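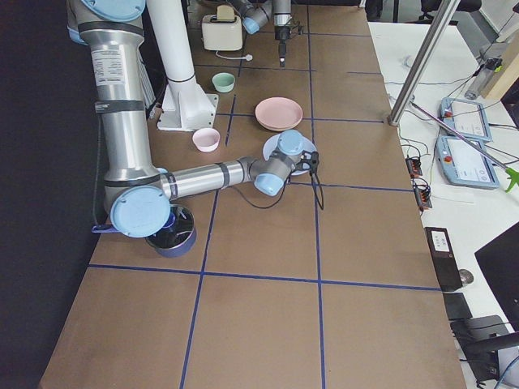

How do you lay out a grid on a robot work table so it stays accurate?

Measure from a fixed point on the arm's base, mark every line in pencil first, and only then put the tape down, long runs before short ones. Check the corners with the gripper before you trust them.

Review: Lekota blue layout tape and marking kit
Reviewed by Melur Sumampouw

I never expected to get this excited about tape. We run a two-arm table cell that handles kitchen things (plates, bowls, a toaster, a pot), and the whole job depends on the objects going back to the right cell of the grid between runs. For a long time our grid was plain masking tape. It curled, it left gum behind, and every time Farah Menon peeled up a bad line she took a bit of the table finish with it.

The Lekota kit is a roll of blue tape, a steel straightedge, a roller and a plastic scraper, in a flat box. I bought ours in February and I'd buy it again tomorrow.

Setting up

Clear the table and park both arms high. Ours share the space, so I hold one back with the gripper pointing down and out of the way, and jog the other. Press the stop on both pendants before you lean in. Wipe the surface and let it dry. The tape goes down beautifully on a dry table and not at all on a damp one, as I found out with my first two lines.

I measure from the base bracket, since it's bolted down and the table edge isn't all that straight. The straightedge is long enough for our short lines, and for the long ones you slide it along and overlap. Then roll, and roll again at the crossings. That second pass is where the kit earns its keep! The tape is thin enough that bowls sit flat across a line, and our old stuff made them rock.

To check, I bring the closed gripper down slowly over each crossing, at the lowest speed the pendant allows, and write down how far off the tape is. If it's out by more than the width of the tape, I lift that strip and lay it again. It comes up in one piece and you can reuse it once if you're quick.

How it holds up

Our counter read 3,822 runs when I wrote this, all on the same grid except for one strip by the toaster. The cable at the wrist hangs in a loop, and on low moves it can brush the tabletop. Hakim Teoh noticed one end lifting under that path. We shortened the loop a little, checked that the wrist could still turn all the way, and put down a fresh strip. No trouble there so far.

Crumbs do stick to the edges. I go over the lines with a barely damp cloth at the end of the day, keeping well away from the power cords (unplug the toaster first, please), and every eight weeks I run the crossing check again along with the arm's joint check. Both fit easily before lunch.

What I'd change

The scraper is too soft for old adhesive, so keep your own. The blue is lovely against our brown table, but Ehsan Mirzaei tried it on a dark bench and could hardly see it from the pendant side. A white version would be great. And the roll isn't marked in inches, which would save a lot of walking back and forth.

Price and quantity

The roll is 400 feet, and our grid took 70 feet of it with the do-overs included, so there's plenty left for the second table we're planning. Kurniawati Sembiring has already asked to borrow the roller for hers, and I've told her she can have it as soon as I've finished the labels on the cell edges.

Rating: four and a half out of five. The missing half is for the scraper.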